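Subject: Re: [sellers] Return window on made-to-order items

Marin Georgiou wrote:

> We are moving our shop from Sosent to Okier and I have to redo the
> returns page before April. At the moment it says "all sales final on
> custom work" and that is the whole policy. A buyer has asked whether
> that also covers an order that arrives damaged. Does anyone have wording
> they are happy with? And does the clock start when the item ships or
> when it is delivered?

Marin,

I would split the page into two parts. "All sales final" by itself reads as if you won't fix your own mistakes, and in a lot of places you can't get out of that anyway. Check your state's rules before you copy anything from me.

The first part covers change of mind. Ours says:

Items made to your order can't be returned or exchanged because you changed your mind. You may cancel free of charge until you approve the proof. After that we have started work and the full price is due.

The second part covers damage and errors:

If your order arrives damaged, or does not match the proof you approved, write to us within 34 days of delivery with your order number and a photo. We will remake the item or refund you, whichever you prefer. We pay the shipping both ways. 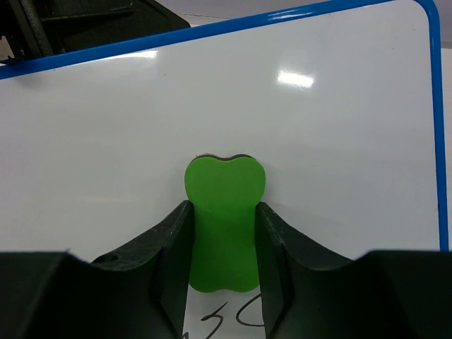
Senad Angelovski wrote back to me off list that he would not offer the choice between a remake and a refund. His page says the shop remakes first and refunds only if the second one is wrong too. He has had 2 complaints on 165 custom orders under that wording, and both took the remake.

I can see the point, but we sell a lot of wedding items and a remake is no use after the date. If you go with his version, add a line for orders that were needed by a certain day.

On the clock, use delivery. We had it at shipping when we were on Sibiya, and a parcel that sat in a depot used up most of the buyer's time. The carrier's delivery scan is easy to look up and I have not had an argument over it yet.

Some other things to check while you have the page open:

Say what "custom" means. We list engraving, names, dates and any size not in the dropdown. Picking a color from the standard list does not count.

Put the policy next to the box the buyer ticks at checkout. A link in the footer is easy to miss.

Keep the old text with the dates it was in use. Orders placed before the switch stay under the old terms, and Okier does not carry the old pages over when you import.

The import also cut off our terms at the first blank line, so read the live page from top to bottom once it is up. The Hakdale theme has a separate field for returns, and that one has to be filled in by hand.

I can send you our full page as plain text if you want it.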